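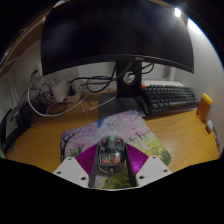 How often does a home desk need to be cleared right down to the wood?

Twice a year is plenty for most people, with a quick wipe every week or two in between.

The answer comes from Rukhsana Ghumman, who has spent nine years helping people in Lultutdale sort out home offices. I met her at Adeel Rind's apartment on Nododden Street, where she was going over a desk he has used for work and games for four years. Adeel writes billing software and is at the desk by 8 a.m. most days. The two of them disagreed about several things, mainly cables.

The desk itself

The desk has a honey-colored wood top with a fine grain and curved edges. Adeel bought it secondhand from a store called Bajwa and paid $649 for it, more than he had spent on any other piece of furniture.

"I wanted wood," he said. "My last desk had a coating that peeled where my wrists went. I'd sit there and pick at it during calls."

Ghumman likes the desk but told him to stop using spray cleaner on it. She uses a cloth wrung out in plain water, then a dry one. She goes with the grain and lifts things up to clean under them.

"People push the keyboard along with the cloth," she said. "Whatever grit is under there goes along too, and you get these fine scratches. Pick it up. It takes a second."

The keyboard is black, with one orange key in the top left corner. Adeel put that key on himself. Ghumman asked him to turn the keyboard over and tap it before doing anything else, and he did, over a sheet of newspaper. He keeps it at a slight angle because his elbow hurts when it is straight.

What to do about the cables

Most of the conversation was about the left side of the desk, where black and white cables loop between the wall and the desktop. A white power strip lies there with its plugs in, next to a white power adapter.

Adeel has tried to fix it. He bought a bag of 70 cable ties once, used four, and had to cut three of them off a week later when he changed a charger.

"That's why I tell people to use the hook-and-loop kind," Ghumman said. "You're going to change something. Everybody does."

Her method starts at the plug end. She labels each plug with a strip of masking tape, then follows the cord to whatever it runs, and anything that runs nothing gets put in a bag. In her view the power strip should come off the desktop and be mounted underneath. Adeel would like to keep it where he can reach it.

"I plug things in and out all day," he said. "If it's under there I'm on my knees."

They left that one open. She did approve of the monitor stand, which has a round hole in its column that the black cords pass through. "Half the job is done for you there," she said. "Now do the same with the gray ones."

The mouse pad

The large pad printed with pink blossoms was a present from Adeel's cousin Razia Satti, who ordered it from a small print shop, Fultau. He was not sure about it at first. It is by far the most colorful thing on the desk and he had always bought plain black.

"I was going to put it in a drawer after she visited," he said. "Then I got used to it. Now I'd miss it."

He likes being able to move the pad around. For work it sits in the middle, under the monitor. When he is drawing up plans on paper he moves it over and turns it out of the way, so there is open wood in front of him.

Ghumman washes pads like this in the sink with dish soap and lukewarm water, rubs them with her palm, rinses, and dries them flat on a towel overnight. She would never put one in the dryer. The print holds up fine in her experience, but the rubber backing can curl.

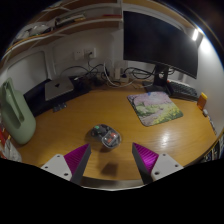

The monitor

With the big curved Dell switched off, dust is much easier to find, and Ghumman always cleans a screen that way. She uses a dry microfiber cloth first, from the top down, and dampens a corner of it only for spots. Paper towels are out.

Adeel admitted to using his sleeve.

"Sleeves have zippers and buttons," she said. "Get a cloth and keep it at the desk."

She also had him feel along the top of the monitor and the flat base of the stand, two places he had never wiped. His next clear-out is planned for January, and he says he will decide about the power strip then.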